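Casual Library Shelver, Adlow Branch

Last updated: April

Adlow Library is looking for a casual shelver to join the branch team. The position is 16 hours a week to start, with extra shifts when regular staff are on leave.
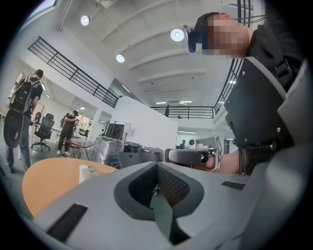 What the job involves

You will return books, magazines and DVDs to the shelves in the right order, clear the after-hours chute before opening, and pull items that other branches have asked for. On a busy day we get about 900 returns. You will also tidy the children's area and point people to the desk if they need help with an account or a fine.

Most shifts start at 9 am. There are two evening shifts a month, shared among the shelvers.

What we need from you

- You can put things in alphabetical and number order quickly and get it right.
- You can push a loaded trolley and reach both high and low shelves. Tell us if you need changes to the way the work is set up.
- You can get to both Adlow and our Drutano branch, as some shifts are there.
- A current Working with Children Check, or you are willing to apply for one.

Library experience is welcome but not required. We train new shelvers over their first four shifts, all paid.

How to apply

Send a one-page letter and your resumé to Lucyna Kaczorowski, Branch Coordinator, or leave them at the Adlow front desk in an envelope marked "Shelver 422". Include the names of two referees. We will phone people we want to interview. Interviews take half an hour and include a short sorting exercise.

Questions about rosters can go to Touran Mousavi at the Drutano branch, mornings only.

Recent listings

Home Library Service driver, Drutano
Storytime presenter (Spanish and English)
Local history cataloguer, six months
Weekend desk officer, Adlow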